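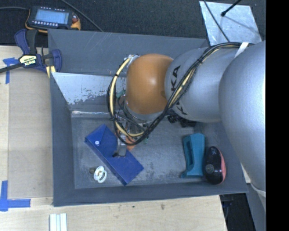

Orange joint cover, lots of cable.

Quick one tonight, kettle's on and I've got washing to bring in before the dew gets it.

So the breathwork. A few of you emailed after the July post asking if I'm still doing it and the answer is yes, mostly. Missed a week when my chest was bad. Otherwise every morning, before the phone, before the dog even. Ten minutes if I'm good. Four if I'm not.

For anyone new, I turned 62 this year and started going to the Whitfield circle because my sleep had gone to bits. Awake at 3 am, staring at the ceiling fan, going over conversations from 1998. Tried the magnesium. Tried the no-screens thing. A woman at the pool told me about the circle and I went along expecting incense and a sales pitch. There was a bit of incense.

What we do is pretty plain. Lie down, blanket over you, breathe in through the nose for a slow count, out for longer. Then a body scan, feet up. Then quiet. 30 minutes all up and then tea. I fell asleep the first time and snored, apparently. No one minded.

Stuff I've changed since last time I wrote:

Stopped counting. The counting made me tense, I was treating it like a maths test. Now I just let the out breath go long and leave it there till the next one turns up.

Hand on belly, not chest. Chest made me notice my heart and then I'd start worrying about my heart.

Got a proper bolster. It's a Rollura, the long one, buckwheat filling. Wasn't cheap and it rustles, but under the knees its lovely. My lower back has stopped complaining in the mornings. Before that I used two rolled towels, which is fine too, don't go spending money on my account.

Stopped the app. Too much chirpy music. Cancelled it and they charged me one more month anyway, still cross about that.

Sleep update. Better. Not fixed. I still wake up but I don't lie there fuming, I do the long breaths and most nights I drift off agian before the birds. Had a run of bad ones when the neighbours were getting their driveway done.

Did the weekend retreat at Bula too. Long drive, colour of the trees along the river road was worth it on its own. Food was good, lentils mostly. Cabin was freezing the first night and I slept in my coat. The silent morning was harder than I thought it'd be. I wanted to tell somebody about the wallaby and couldn't. Cried a bit in the afternoon session, not sad exactly, just came up and went. It cost $200 with meals and I'd go again but I'd bring thicker socks.

Someone asked about the cold plunge at Baltska. Did it, 2 minutes, hated it. My friend swears by hers. I'll stick with the warm bath thanks. And check with your doctor first if you've got a dicky heart or blood pressure, I did.

Next circle is at 7 pm, same hall, side door. Bring your own mat, theirs are a bit whiffy. Spare blankets in the cupboard.

Right, washing.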